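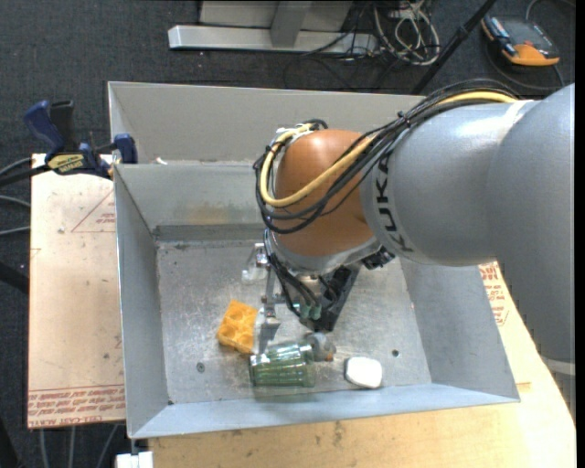
Picking stuff up is hard. I know it doesn't feel hard, because you've been doing it since you were a baby, but you were terrible at it once! You dropped spoons. You missed your own mouth. My job is to study how a robot arm gets from the "terrible" part to the "pretty good" part, and I think it's the best job in the world. My favorite thing to give a robot is a glass tumbler lying on its side, like the green one with the ribbed sides, because it is such a stinker. A sponge is friendly. You can see where it starts and where it stops. A glass is shiny and see-through, so a camera looks at it and sees sparkles, and bits of the metal floor behind it, and gets very mixed up about where the edge is.

My name is Colleen Marchand, and I want to tell you about one experiment we did. We called it Divlow, which doesn't mean anything. We just liked how it sounded.

The question we asked

Does a robot learn faster if you show it what to do, or if you let it try by itself?

Take a second and guess. I'll wait.

I guessed "show it." My friend Valquíria Camargo, who I work with, guessed "let it try." We wrote our guesses on the whiteboard so we couldn't change our minds later (scientists cheat a little in their heads if they don't write things down).

How we set it up

A computer program decides where the arm should go. We made two copies of that program and gave them names. One was Gemik and the other was Paiva. They both used the very same arm and the very same metal bin, and they started out knowing the very same thing, which was nothing.

Gemik got lessons. Valquíria steered the arm with a controller and picked things up, and the program saved every move she made. She did that 200 times. By the end she was dreaming about sponges.

Paiva didn't get any lessons at all. It got 200 tries on its own. When it lifted something out of the bin it scored a point, and when it didn't, it scored zero. The first tries were really silly. It closed its fingers on air. It poked the floor. It pushed a sponge into the corner and then kept pushing, like it was mad at it.

After that came the test. Each program got 401 turns at picking up one thing from the bin. Why such a funny number? We planned 400, and I pressed the start button one extra time, so then we had to give the other program an extra turn too. It was only fair!

What happened

Gemik picked something up 253 times. Paiva did it 196 times.

So I was right! I did a small dance. Then Valquíria said, "Look at the glass," and I stopped dancing.

When we sorted the turns by what was in the bin, the glass was a different story. Paiva did better on the glass than Gemik did. We were both surprised, so we went back and watched the videos one after another with a big bowl of popcorn. Valquíria always grabbed the glass around the middle, so Gemik did too, and it often slipped. Paiva had found a weird way to do it. It put one finger inside the mouth of the glass and the other finger outside, and pinched the rim. We never showed it that. It bumped into the idea by accident, got a point, and did it again.

Can you guess what we tried next?

Yes! We mixed them. The new program is called Kulton. It gets some lessons first and then it gets to mess around by itself. We're still testing it, so I can't tell you the score yet. We started in July and the arm has been busy every morning. So far it's doing that rim trick and it's also good at sponges, but I've been wrong before, and it's on the whiteboard to prove it.

Try it yourself

You need a friend, a pair of kitchen tongs, a plastic cup, a sponge, and a sock. Please use plastic and not real glass.

Lay the things on a table. Close one eye and put your other hand behind your back. Now pick up each thing with the tongs and drop it in a bowl. Do ten tries and write down how many worked.

Next, have your friend show you how they would do it, and do ten more. Did your score go up? Which thing was the hardest? Did you find a trick your friend didn't show you?

Draw your trick on a piece of paper and give it a name. Ours is called the Rim Pinch, and Valquíria wants everybody to know that she picked the name.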